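Putting Sweaters Away for the Summer
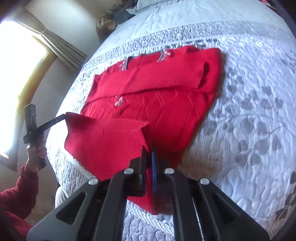

Household Notes, No. 478

Most of the damage done to knitwear happens between April and December, when it is sitting in a closet and no one is looking at it. A few hours of work in the spring will save you from mending in the fall.

Wash first

Moths are drawn to skin oils, sweat and food spills more than to clean wool. A sweater worn once under a coat may look clean and still have enough on the collar to feed larvae. Wash everything before it goes into storage, including the things you wore only to dinner.

Use cool water and a small amount of wool wash or plain baby shampoo. Let the sweater soak for fifteen minutes, press it gently, and drain. Rinse at the same temperature. A sudden change from cool to hot is what felts wool, along with rubbing. Do not wring. Roll the sweater in a bath towel and kneel on the roll, then lay it flat on a dry towel away from the heater.

Cotton and acrylic knits can go in the machine on a gentle cycle. Turn them inside out and close any zippers.

Give it longer to dry than you think

Ribbed cuffs and the bottom band hold water well after the body feels dry. Leave a thick sweater for two full days and turn it over once. Anything put away damp will smell by July, and the smell is harder to get out than the original dirt.

Folding

Hangers stretch the shoulders, so fold all knits. A bed is better than a table for this, as a large sweater can lie out flat with both sleeves open. Smooth it from the center toward the sides. Cross the sleeves over the back, fold the sides in, then bring the hem up to the collar in two turns. Heavy sweaters do better with one turn and a towel or a sheet of tissue inside the fold.

Patterned knits with raised lines or cables should go on top of the stack. Weight flattens the pattern, and it may take a steaming to bring it back.

Containers

Cotton pillowcases are fine for wool if the closet is dry. Tie the neck shut with string. Plastic bins with tight lids keep insects out, but only use them for clothes that are completely dry. Cardboard boxes are a poor choice - the glue attracts insects and the corners let them in. We have used the zippered canvas bags from Dritar for several years and the zippers have held up.

Vacuum bags are good for quilts. They leave hard creases in wool and I would keep them for synthetics.

Cedar and mothballs

Cedar blocks lose their smell in a year or so. Rub them with fine sandpaper to freshen them. They help a little, and they do not make up for skipping the wash. Mothballs work only in a sealed container, and the odor stays in the wool for weeks. I stopped using them in 2000.

If you find small holes, put the sweater in a sealed bag in the freezer for a week, take it out for a day, and freeze it for another week. Vacuum the shelf and the baseboards behind it before anything goes back.

From readers

Hae-won Myung of Zurkdale writes that she pins a slip of paper to each bag listing what is inside, so she can find a cardigan on a cold evening in June without opening four of them.

Till Kettler asks about pilling. Shave the pills off before washing, with the sweater flat and the fabric held taut. Go slowly near seams.

Next issue: cleaning window screens.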